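Ximeng Guo
@ximengguo
2 Jan 2019

First thread of the year and it is about a dish rack. Please be patient with me, I have thought about this for many days.

When we moved to Jeststead in October, the kitchen had no place for wet dishes. We put everything on a towel. The towel was never dry. My mother visited, looked at the towel, and said nothing, and I understood her very well.

So I bought a rack. White plastic, with a tall back made of ribs, a part with slots for cutlery, and a wide tray under it with a spout at the front. The shop is called Nirnier, it is the small one behind the bus station.

There was also a metal one from Flinditz. It looked more beautiful, I admit. But my last metal rack left orange marks on everything, and I do not want to scrub marks again.

Now the question of bowls. In my family we pile bowls one inside the other, upside down, straight from the sink. Fast, yes. But the water stays between them, and the next day you pull one out and it is still wet inside.

My neighbor Triệu washed dishes in a restaurant for 4 years. He told me to stand the bowls on their side, like books on a shelf. All of them must look in the same direction. I asked if it matters which direction. He said no, but it must be the same.

What I do now: I hold the whole stack by the rims and set it at one end of the rack. Then I open the bowls a little with my fingers, so there is some air between them. If they are too close, it is the same problem as before, only sideways.

The second stack waits on the counter until there is room. I used to push all the bowls in together. Two of them got small chips on the rim, so I stopped — slowly is better.

About the spout. It should point to the sink, I know! In our kitchen the sink is on the wrong side for this, so I empty the tray by hand every evening. If somebody has a rack where the spout can turn, please write me the name.

Some of you asked about the counter, because of my older posts. It is terrazzo, the speckled kind, and it was here before us. I wanted to change it at first. Now I like it very much, it hides crumbs until I have time for them.

Next I must decide about plates. They fit between the ribs but the big ones lean forward, and I do not trust them. Triệu says put the big ones at the back. I will try this on the weekend and write again.
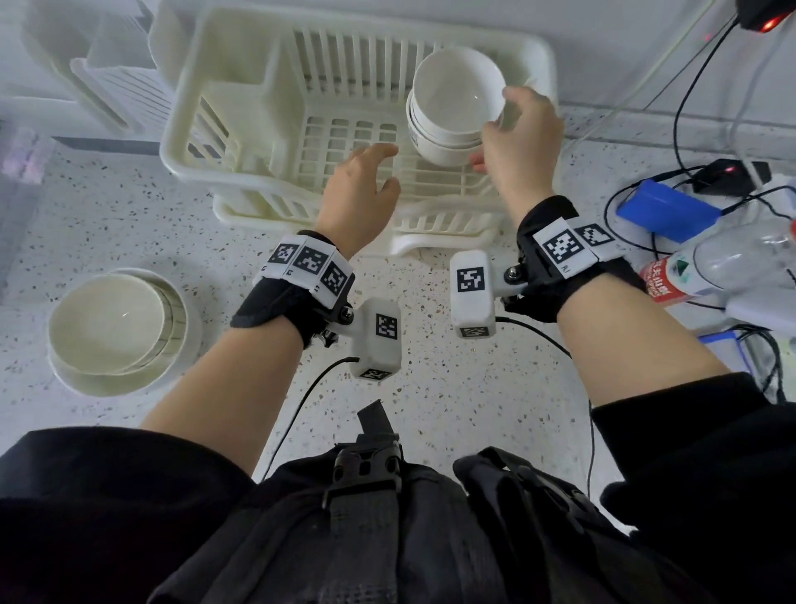 Bowls at the right end, standing up. The other stack is still on the counter.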